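News from the Robot Club

The club has been back at it since the holidays, and I'm so pleased to report that we're finally into the part of the year everyone was asking about in October, which is teaching the simulated arm to do a few useful jobs before any of us is let loose on a real one. Bronisława Kurek, who has put up with us for another season (thank you, Bronisława!), had the group looking through the view from close in at the gripper, and a couple of those views are below. 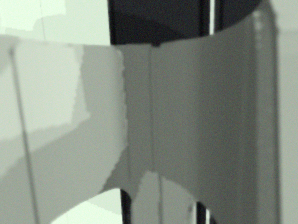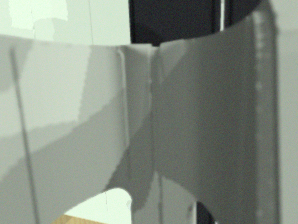

The gripper up close in our simulator, in both views.

I know it's mostly gray shell, but the students got quite attached to it. They have learned to read the patches of light and shadow on the casing, and there was a long and very cheerful argument over whether the shadows should have softer edges (it went on right through snack time, and I don't believe it was ever settled). The second view has a little wedge of wooden surface showing through the opening at the bottom left, and that set off another round of talk about how little an arm gets to see when its own hand is in the way.

The younger team, who call their project Brillano, ran 152 practice attempts before the break and wrote every one of them up in the logbook, including the ones they would have liked to forget. The older team is working on Isino, and they have set themselves a goal of 2,000 by spring, so if your child comes home talking about nothing but grippers, now you know why. We have 8 students between the two teams, and there is still room for a few more if you know someone who might enjoy it.

Our next open evening is 9 February 2023 in the Witkowska room, and families are very welcome to come along and try the controls for themselves. Please bring a snack to share if you can, and a laptop charger if you have a spare one, as we always seem to be short.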